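6 Preparing the hand for a demonstration

This section covers the set-up of the Thampi hand on the Zulano arm for visits and open days. It assumes that the arm has been installed and levelled as described in section 3, and that the operator has completed the supervised run with Marichka Demchenko. For permanent installations, use section 9 instead.

6.1 Before visitors arrive

1. Mark the visitor line on the floor with tape, 300 cm from the base of the arm. Use low-tack tape on carpet.

2. Check that the emergency stop can be reached from the operator's chair without standing up. A second stop button goes on the visitor side, with a member of staff next to it.

3. Switch on the controller and wait for the steady green lamp. If the lamp is still flashing after 119 seconds, switch off at the wall and start again.

4. Load the demonstration profile. The screen should show profile 13. Do not use profile 8, which has the same movements at workshop speed.

CAUTION: The demonstration profile limits speed and grip force. It does not limit reach. Visitors must stay behind the line whenever the controller is on.

6.2 Fitting and checking the sleeve

The black fabric sleeve keeps sleeves, scarves and lanyards away from the joints. It must be fitted for every public session, including short ones.

1. Press the emergency stop and confirm that the arm does not respond to the hand controller.

2. Draw the sleeve along the arm from the hand end. Creases are acceptable. A twist is not, as it pulls the fabric tight when the wrist turns.

3. Roll the spare length back into a cuff. The cuff should be thick enough to hold its own shape and must not cover the metal part below it.

4. Pass each finger through its own opening in the fabric. The silver joint housings must be clear of the edge of the opening, with the black tips free.

5. Look into the slots in the joint housings for threads or fluff. Remove any with the plastic tweezers. Do not use compressed air.
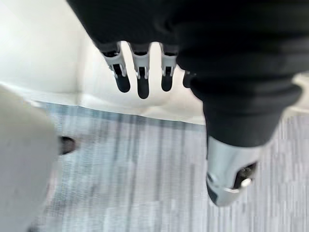
6. Release the emergency stop and run the finger check from the menu. Each finger should close and open once, without dragging the fabric.

Note: If a finger stops part of the way, the usual cause is fabric caught at the base. Press the stop before freeing it.

6.3 Running the session

1. Introduce the operator and point out both stop buttons.

2. Start with the slow wave, then the open and close sequence. Allow a pause between them, as visitors tend to ask questions at this point.

3. For the handover sequence, use the Hollex foam blocks only. Other objects have not been tested with the demonstration profile - this includes drinks bottles and phones offered by visitors.

4. Return the arm to the rest position before taking questions.

CAUTION: Visitors may touch the hand only when the controller is off and the lamp is dark.

6.4 After the session

Press the stop, switch off the controller and remove the sleeve by unrolling the cuff first. Check the sleeve for worn patches near the finger openings. Replacement sleeves are kept in the Wumen cabinet, second shelf. Report faults to Uwe Kleinschmidt before the next session, and by Thursday if the hand is booked for the weekend.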